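How to fold microfiber towels so they stay folded

Quick one today. Got asked about this twice after the cleaning closet post, so writing it down while the kettle's on.

Microfiber is annoying to fold. It's grabby, it's springy, and the edges curl the second you let go. Cotton rules don't really work. What follows does, mostly.

What you need

A clean towel, all the way dry. A flat surface. Dining table is best, bed is worst - too soft, everything sinks. A tablecloth underneath is fine, good even, stops the towel skating around. Vinyl or fabric, either way, wipe it or shake it first. Microfiber picks up every crumb.

Before you start

Check the tag and skip the fabric softener next wash. Softener makes the pile clump and then it folds lumpy.

Give the towel one hard snap over the floor, not over the table. Lint goes everywhere.
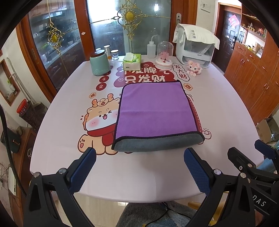

Reading time: 2 min

The fold

1. Lay it flat, best color down. With a two-tone towel like my purple and gray one, that means gray facing up at you now and purple on the outside when you're done. Easier to spot in a stack.

2. Smooth from the middle out. Flat hand, no pulling. Pulling stretches the hem and then it wont lie straight.

3. Fold in half, short end to short end. Line up the hems, not the corners. Corners on cheap towels are never square.

4. Press the air out. Forearm works better than palm.

5. Half again, same direction. Small towels, stop here.

6. Big towels, one more the other way so you get a rectangle. Doesn't need to be perfect. A rough rectangle stacks fine.

7. Curl check. If the underside is rolling out along the bottom edge, tuck it back under with your fingertips and press for a few seconds. Still curling? Flip the whole thing over and put something flat on it. Cookbook, cutting board, whatever.

Storing

Folded edge facing out. Hems to the back. Pull from the top, put clean ones on the bottom so they all get used.

Keep them away from cotton towels if you can, the lint transfers and you'll be picking it off forever.

Don't pile them too high either. The bottom ones get a hard crease and the pile goes flat there.

If it still looks messy

Usually it's step 3. Open it up, start over, takes less time than fussing with it. Or the towel's just old and the hem has shrunk - make it a floor rag.

Noelia Barrios wrote in to say she rolls hers and stands them in a drawer. Fine for small cloths. I tried it with the bath size and they unrolled by teh next morning.

Next post is fitted sheets, probably in January. Send questions before then.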